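Robots Have Rules Too!

Have you ever played a game where everybody made up the rules as they went along? It gets messy fast. Somebody cries, somebody gets bonked on the elbow, and the ball ends up on the roof. Now imagine one of the players is a machine that never gets tired and can't hear you yell "Wait!" You'd want some really good rules, right?

Good news! People who work with robots have loads of them, and some are so clever you'll want to try them at home.

Rule one: know where the robot can reach

Stretch out your arm and spin in a slow circle (watch out for lamps!). All the space your hand can get to is your reach. A robot has a reach too, and the first job in any robot room is working out how big it is. At the Collach workshop, the robot called Druseo can reach 115 centimeters in every direction. That's probably taller than your kitchen table! Before Druseo does anything at all, everyone who works there learns exactly where that space begins and ends.

Many workshops put tape or paint on the floor to show it. Yellow is a favorite because your eyes catch it so quickly. In some rooms a line means "stop and ask." In others it means "only trained people past this point." So if you ever visit, ask what the lines mean before you take a step. 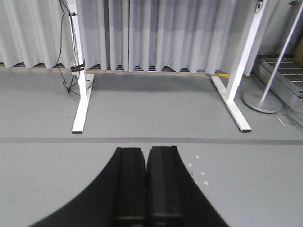
Rule two: tidy up those cables

Cables carry power and messages, and they are champion foot-grabbers. A good team straps them to something solid and keeps them away from where people walk and where the robot moves. Jummai Babalola checks the cables at Collach every single morning before the power goes on. She once wrote down every check she had ever done, and the total was 1,713. Wow!

Rule three: slow first, fast later

When a robot learns a new job, it starts at a crawl. Grown-ups watch each move, and one of them keeps a hand near the emergency stop. That's usually a big red button, and pressing it makes the robot stop moving. Anyone who is worried may press it, and you never get in trouble for pressing it by mistake.

Rule four: watch the fingers

A robot's hand is called a gripper. Lots of grippers have two fingers that slide together, and the gap between them is a pinch point. You have pinch points at home too, like door hinges and the lid of a piano. The rule is the same for all of them: keep your own fingers out!

Who decides all this?

Engineers around the world meet, argue, test things and write down what they agree on. Those papers are called standards. Damilola Afolabi trains new robot workers, and her class has 4 lessons on standards before anybody touches a control. "They always want to skip to the driving part," she says. "So did I!"

Your turn! Pick a friend to be the robot, mark their reach with string, and agree on a stop word. Then write your own rules and stick them on the wall.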